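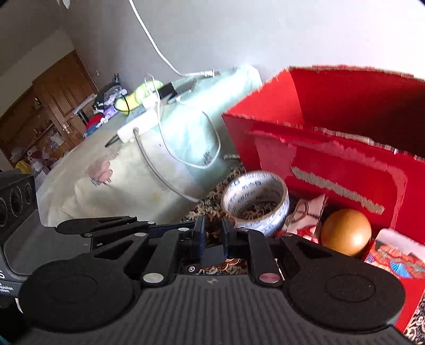

I got into an argument with Jonas Trummer in September over a checklist, and I have been happily obsessed with checklists ever since. His team at Hanton had written 210 rules for recording manipulation work with hand-held grippers. Mine fit on an index card and had six. We swapped, tried each other's for a while, and both came back a little humbled!

My six, after the rewrite:

Write down the task before you touch anything. One sentence, plain words, and it has to say where the object ends up. "Tidy the table" is useless to whoever labels it later.

Check the fingertips at the start of every session. Wipe them, look for nicks, open and close the jaws all the way a few times.

Leave the room the way people live in it. I used to clear everything off first, and Zulmira Leitão talked me out of it (she was right, and I've told her so). Cables, cloths, half-open boxes, all of that belongs in a home data set. What has to go is anything with a name, an address or a face on it.

Move at the speed you would use if you were doing it for yourself. New people creep along as if they were defusing something.

With two grippers, decide who holds and who lets go. Say it out loud. The holding side doesn't open until the other side has closed, and if you lose track, stop and start the take again.

Keep the bad takes. Mark them as bad, add a few words on why, and move on. 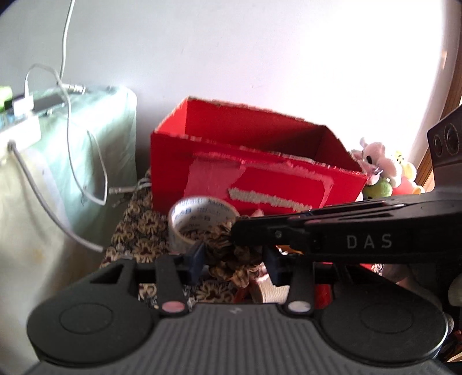
Pine cone between the jaws, second gripper coming in from the right.

I love a pine cone for practicing rule five. The scales give you a different grip every time you turn it, so you can't get lazy about where you close, and a handover that felt easy with a tape roll suddenly needs some thought.

The part of Jonas's list I stole without shame is his section on notes. Each session at Hanton gets a short log with the operator's initials, the gripper pair, when it was last calibrated and anything odd. I went back through my own 3,361 takes looking for calibration dates and found them for the first 2,000. The rest had nothing at all. So that is now printed on the back of the card, and I suppose it makes seven rules if you're strict about it.

Idalina Vieira wants a version for kitchens, with something in it about glass and knives. I have a draft and I'm not happy with the knife part yet. If you have a written rule for handing over sharp things between two grippers, please send it my way, even if it's only a line or two.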